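Progress report: Puvia (platform game for home consoles)
Prepared by Vasilică Bogdan, project lead, Siregar
For Nabila Badawi, Clukbridge fund
May 3, 2019

Dear Nabila,

I send you the second report on the game Puvia. It covers the work since our report in February, and it follows the headings you asked us to use.

Levels

The plan has 13 levels. At the moment 11 of them can be played from start to finish, although the graphics in the last two of these are still temporary. The remaining levels are the lighthouse and the final climb. Tania Jayasinghe has drawn both on paper and has begun to build the lighthouse in our editor. She made the lighthouse shorter than in the first plan, as the players in our tests became tired of climbing the same kind of stairs. I agree with this change and I hope you will also accept it.

The mill level, which you played during your visit, was rebuilt. The moving platforms now wait a little at each end, so a player who arrives late does not need to go back to the beginning of the room.

Engine and speed

The game must run at 60 frames per second on both consoles. It does this everywhere except in the harbour, where the rain and the water together are too heavy. Iddrisu Ayaaba has rewritten the rain, and it helped, but not enough. He will work next on the water. If this does not bring the result, we will remove the reflections in that level only.
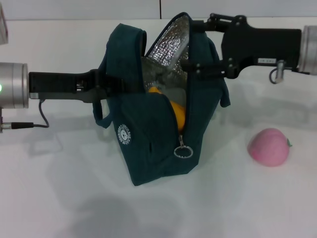
Saving the game was also a difficulty. In February I wrote that a saved game could be lost if the player switched off the console at the wrong moment. This fault is corrected. We now keep two copies, and the game reads the older one if the newer one is damaged. We tested it by pulling out the power many times, and we did not lose a saved game again.

Music and sound

Sulastri Sinaga has delivered the music for all finished levels. The sounds for jumping and landing were changed after comments that they were too sharp with headphones. The theme for the final climb is composed but not yet recorded.

Testing

Our outside testers at Danel sent us a list of 224 faults. Most are small, such as a wrong word in a menu or a coin placed inside a wall. The serious ones concern the grappling rope, which sometimes holds the player in the air without any way to come down. We have found the cause and the correction is in the newest build, but Danel has not checked it yet.

Money

We are inside the budget for salaries. We spent more than planned on the second development console, and we covered this from the travel line. No additional money is requested.

Delays and next steps

We are around three weeks behind the schedule, mainly due to the harbour level. Before the next report we intend to finish the lighthouse, to solve the water problem and to send a complete build to Danel. The translation of the menus can begin when the texts are fixed, and for this I need your decision on the list of languages.

With kind regards,
Vasilică Bogdan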